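Journal > Odds and Ends > April

We use cookies to remember your settings. Accept / Manage

April, late evening

The red cloth has been on the table for 3 days now and I still don't believe in it. The idea was that I would lay out everything for the Himetti trip on one surface and see how little I need. So far all I see is how much lint it picks up. You brush it one way and it looks bright, brush it the other way and it looks like an old theater seat.

I paid 115 for the bag from Flimine, which claims to hold a week. A week of what? The towel is supposed to roll down to nothing. I rolled it twice and it is still a rolled towel, the same size as any other, with the tag hanging out. I'll cut that off if I remember.

Then the snack bars. Kivel sells them as a meal, 200 calories each, and I have never met a meal I could finish at a red light. I put one out anyway. If the bus stops at Karamanlidis like last time I'll be glad of it, though I expect crumbs.

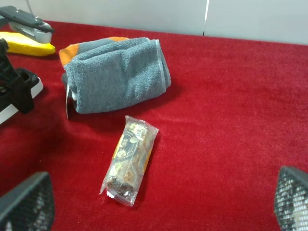 Towel, bar, red cloth. Packing, so far.

Still no decision on the second pair of shoes. The list I copied from that travel site says leave them home, and the same list says bring a clothesline, so I don't know why I'm listening to it. Bed now. Socks tomorrow.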